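Dusbridge Footwear Reuse Scheme
Progress report to the Wikari Fund, second half of the grant year

Summary

The scheme collects worn shoes and slippers from households in Dusbridge, repairs what can be repaired and passes the rest on for material recovery. Between the last report and the end of January we took in 1,347 pairs. Of these, 305 were repaired and given out through the two partner charities. The remainder went to Ronico for shredding, apart from a small stock held back for parts.

Collections

Drop-off points at the library and the swimming baths have run without a break. The one at the Tomar Road shops was closed for most of the autumn while the parade was being resurfaced, and donations from that side of town fell sharply. It has reopened and the bin has been moved under the canopy, which keeps the rain off. We have asked the council for a second bin at the north end of the road and are waiting for a reply.
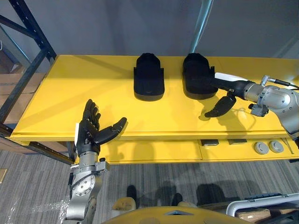

Sorting is still the slowest part of the work. Shoes arrive tied in pairs, loose in carrier bags or mixed in with clothing, and each bag has to be opened and checked by hand. Indoor footwear causes the most trouble. Plain black items with thick soles, much like the two on the yellow table, are hard to match once they have been separated, and left and right are easily confused. We now clip pairs together at the drop-off point where there is someone on duty to do it. Odd shoes are kept for 20 working days and then sent to Ronico.

Repairs

The repair bench is open two mornings a week. Most jobs are resoling, restitching and replacing insoles. Heel repairs on women's boots have gone up since the autumn and we have used more rubber sheet than planned. The price of adhesive has also risen. 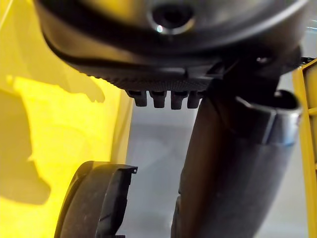
Training on the bench has gone more slowly than we set out in the original plan. Two trainees have finished the basic course and one has gone on to paid work with a cobbler in the town. Vilém Procházka has taken over the teaching and has rewritten the stitching unit, which was too long.

Budget

Spending is within the total agreed. Materials are over and van hire is under, mainly due to the Tomar Road closure. We would like to move the unspent van money to materials and ask for the Fund's agreement to this.

Next period

We plan to restart school collections after the spring break and to agree new terms with Ronico, whose present contract ends in June. A full set of accounts will follow with the final report.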